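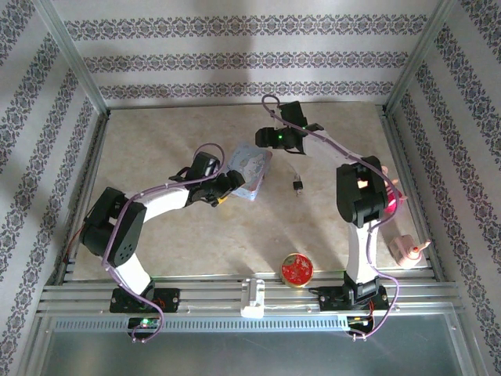 Radu Dallis
Redaktion Wohnen und Renovieren

Tapeten mit Bordüren sind wieder gefragt. Im Ladengeschäft Gornadwood liegen seit Dezember mehrere neue Musterbücher aus, die meisten mit Ranken und Medaillons in gedeckten Tönen. Wer damit ein ganzes Zimmer tapezieren will, sollte vorher messen – und zwar jede Wand einzeln.

Bei waagerechten Bändern fällt jeder Versatz auf, vor allem in den Ecken. Altbauwände sind selten im Lot. Ziehen Sie deshalb mit Wasserwaage oder Laser eine Linie rund um den Raum und richten Sie die Bahnen danach aus, auch wenn die Decke schief verläuft. Beim Rapport gilt: Maß vom Etikett ablesen, auf jede Bahn aufschlagen, zwei Rollen Reserve einplanen. Alle Rollen müssen dieselbe Anfertigungsnummer tragen.

Vliestapeten werden direkt auf die eingekleisterte Wand gesetzt. Papiertapeten brauchen Weichzeit, die Dauer steht auf der Packung. Frischer Putz muss vorher durchgetrocknet sein, alte Leimfarbe wird abgewaschen.

Restrollen aus der Serie Skaradgate gibt es in Gornadwood noch, solange der Vorrat reicht. Musterbücher können gegen 50 Euro Pfand für zwei Tage ausgeliehen werden. Ab einem Einkauf von 200 Euro wird im Stadtgebiet kostenlos geliefert. Bestellungen bitte mit Artikelnummer an der Kasse abgeben.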